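Project Report: Observing a Wire Routing Demonstration at the Wernard Open Day
Module: Introduction to Automation, second term project

1. Background

For the second term project each group had to watch a working automated system outside the college and report on how it is operated and where it still depends on a person. Our group chose the open day that Wernard holds at the Chowdary building in Flonville every March. We had first asked to see a packing line, but that site does not take visitors during shifts.

Wernard builds small test and assembly systems. The one we followed is called Edis. It is a robot with a two-finger gripper and a small camera mounted near the gripper, and it is being developed to lay thin wires into plastic housings before a lid is screwed on. At present this is mostly done by hand.

Our questions were:

How does the operator know what the gripper is doing when the part is small?
What makes an attempt fail?
How much of the job is still done by a person?

2. Method

We arrived at 10 in the morning and stayed until the second demonstration had finished. Each demonstration was planned to last 15 minutes. Visitors were allowed to stand behind a tape line on the floor and watch the camera feed on a laptop. We were given permission to save stills from the feed and to look at the printed log from the week before.

Two of us kept notes by hand and one timed the attempts on a phone. We did not touch the equipment. We had prepared a form with columns for start time, end time, result and comments, but the results column was too narrow and we ended up writing most of it on the back.

3. What the operator sees
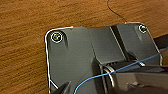
Working from the wrist camera was harder than we had expected. The operator does not look at the robot very much during the fine part of the job and follows the laptop screen for most of it. The view is close and slightly soft, and the gripper itself takes up a lot of it. When the jaw comes in over the plate it covers part of the area the operator needs to see. The light blue wire is easy to follow against the dark grey plastic, even where it runs over the ribbed grooves, while the thin black one is much fainter against the wood of the table. The two screws near the upper corners of the plate also stand out well because of the bright rings round them, and we think they would make useful reference points. We asked about this and were told that an earlier version of the software did use screw heads to work out the angle of the part, but that it gave wrong answers when the light changed.

Depth was the main problem. From one camera it is difficult to judge whether a wire is lying in a groove or resting on top of it. The operator dealt with this by stopping, moving the gripper up a little and looking again. This added time to almost every attempt we watched.

4. What we recorded

The log we were shown covered 1158 attempts made over several weeks with the same type of plate. For each one it gave a start time, a result code and a short comment. We copied out the most recent 30 and sorted them by result code when we got back to college. The commonest failure was the wire springing out of the groove after release. The next was the gripper closing without the wire in it. A few were marked "part moved", which means the plate had slid on the table and the attempt was stopped.

We cannot say how typical those attempts are. They were all from one afternoon with one operator, and the comments were brief. One of them only says "again".

The wires used in the demonstrations were cut to 200 mm beforehand. We were told that longer ones tend to catch on things and shorter ones are hard to hold at the start. The cutting is done by hand, and so is putting the plate in position, so the robot only does the middle part of the job.

5. The open day

Between demonstrations there was a general talk about the company and time to ask questions. The talk covered how operators are trained, which takes longer than we had guessed, and how the saved camera footage is used to improve the automatic mode. We would have liked more on the second point. 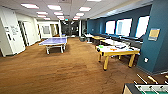
The questions afterwards were mainly about jobs and placements. Ours was whether a second camera, fixed above the table, would solve the depth problem. The answer was that it has been tried and does help, but the arm gets in its way when it reaches across, so operators found themselves changing between two poor views. A camera at a low angle from the side is the next thing to be tested.

6. Discussion

Our first question was answered clearly. The operator depends on the wrist view and on experience, and learns to read small shadows along the ribs as a sign of depth. For the second question, our small sample suggests that the stiffness of the wire matters as much as the position of the gripper. We did not have a way of measuring this. For the third, more is done by hand than the leaflet suggests, including cutting, loading, checking and every restart.

If we did the project again we would ask for the log before the visit and agree our own result codes first. We used Wernard's codes, and two of them overlap. Code 4 and code 6 both seem to cover a dropped wire, and we have put them together in the table in Appendix A.

We would also time the pauses separately from the movements. Our timings run from the start of an attempt to the end and do not show how long was spent looking at the screen.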